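Features > Automation > Teaching by Demonstration

Reading time: 2 minutes

The instruction of industrial robots has traditionally been the work of programmers. A growing number of organisations now take a different course, in which a person carries out the task by hand and the machine learns from a record of the movements. Pilmont, which has supported work of this kind since July 2019, regards it as the most practical means of bringing automation into homes, hotels and small workshops.

The Masalau programme, led by Eifion Probert, has so far gathered 1,893 demonstrations of ordinary household tasks. Of these, 254 were set aside after review, mostly on account of hurried or interrupted movements. The remainder form the training material for a two-armed machine under development at Maddocks.

Demonstrators are recruited from outside the engineering profession. Each completes a short period of instruction before any recording is accepted, and sessions are limited to 70 minutes. "We ask people to work at the pace they would use at home," Mr Probert says. "If they slow down to help the robot, the robot learns to be slow."

Earlier efforts relied on remote control, with an operator steering the arms from a desk. That method remains in use at Maddocks for heavier items, but it is tiring and requires a robot to be present throughout. With hand-held grippers, the demonstrator can work at any suitable table. 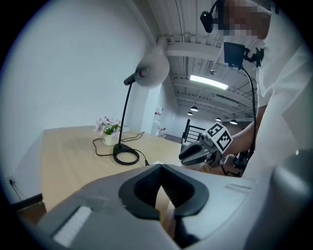

A desk lamp and a pot of pink flowers on the work table, with hand-held grippers in use.
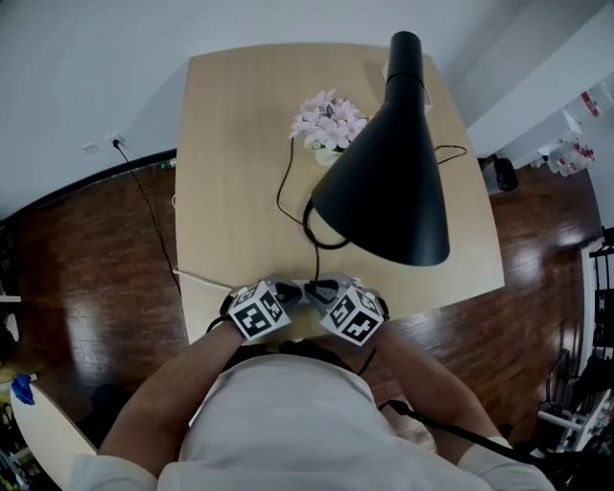
Lamps have proved a demanding subject. The trailing cord takes a new shape each time, and a movement that suits one arrangement may fail in the next. The programme has therefore asked for greater variety in how objects are placed, and Plustier, its partner in software, is revising the method by which demonstrations are compared. Trials on the Maddocks machine will follow once that revision has been accepted by both parties.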